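Caring for Wooden Cutting Boards and Utensils
Household Guidance, Gumede Home Skills Center

Wooden items used in food preparation require regular cleaning and periodic oiling.
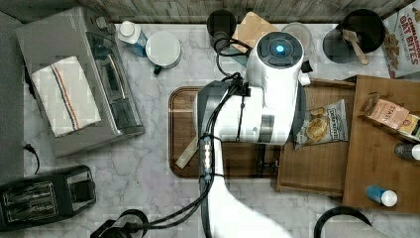 This page sets out the procedure taught in the Center's kitchen course. It applies to solid wood boards, spoons, spatulas and rolling pins. It does not apply to bamboo items with a lacquered finish, which should be cared for according to the maker's label.

What you will need
Dish soap and a soft brush
Coarse salt
One lemon, cut in half
Food-grade mineral oil
Two clean cotton cloths
Fine sandpaper (only if the surface is rough)

Daily cleaning
Wash the board by hand in warm, soapy water as soon as food preparation is finished. Wash both faces and all edges, even if only one face was used. A board that is wetted on one side alone may warp. Do not leave wooden items to soak, and do not place them in the dishwasher.

Rinse, wipe with a towel and stand the board on its edge so that air reaches both faces. Boards with a raised rim hold water in the corners and should be wiped a second time before they are put away.

Removing stains and odors
Sprinkle coarse salt over the affected area and rub it with the cut side of the lemon, following the grain. Leave for 2 minutes, then rinse and dry. Onion and garlic odors may need a second treatment.

Oiling
The wood must be completely dry. Participants are advised to wash the board in the evening and oil it the next morning.

1. If the surface feels rough, sand it lightly along the grain and wipe away the dust with a dry cloth.
2. Pour a small pool of mineral oil onto the board and spread it with a cloth until the whole face is covered.
3. Turn the board and repeat. Finish with the edges and any handle or groove.
4. Leave the board standing overnight.
5. Wipe off any oil that remains on the surface.

Use only oil sold for contact with food. Olive oil and other cooking oils can turn rancid and should be avoided. A new board should be oiled once a week for the first month and monthly after that. Spoons and spatulas may be treated at the same time.

When to replace an item
Discard any board with deep cracks, or with cuts that cannot be sanded out. Utensils that have split at the handle should also be discarded. Small surface marks are normal and do not affect use.

Questions about this procedure may be directed to Charmaine Oosthuizen at the Center's front office. The next kitchen course opens for enrollment in January.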